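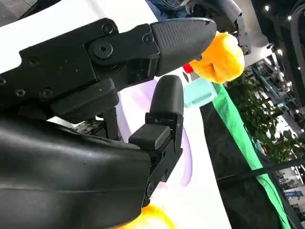

Brinda Household Words

Welcome, and thank you for stopping by! Brinda is a word list of everyday household talk, put together for people who make spelling games, crosswords and beginner reading books. It grew out of the old Liredik list, which many of you will remember (fondly, I hope), and it has been tidied up quite a bit along the way.

What you get

The list has 1,338 entries, and 1,235 of those come with a short sample sentence. The rest are mostly plain names for foods and tools, and I'm still writing sentences for them on Saturday mornings, usually with a second cup of coffee.

Files

words.csv - one word per line, with its part of speech and a reading level
sentences.csv - the sample sentences, matched to words by the id column
notes.txt - odds and ends, mostly about spelling

Spelling and levels

Spelling is American all the way through, so you'll find "gray" and "pajamas." Reading levels follow the Rahimi scale we used in Liredik, which starts at 2 and goes up to 15. Please treat the upper levels gently - they were set by ear, and I've changed my mind on a few of them more than once.

Known problems

"Dresser" and "bureau" still point to the same sentence. Some plurals are listed as their own entries and some aren't, which I mean to sort out before the May update.

Using the list

You're welcome to use it in anything you like, free or paid. A small mention of Brinda is always nice to see. If you load it with Hirer, turn off automatic lowercase first or you'll lose the capitals on the days of the week.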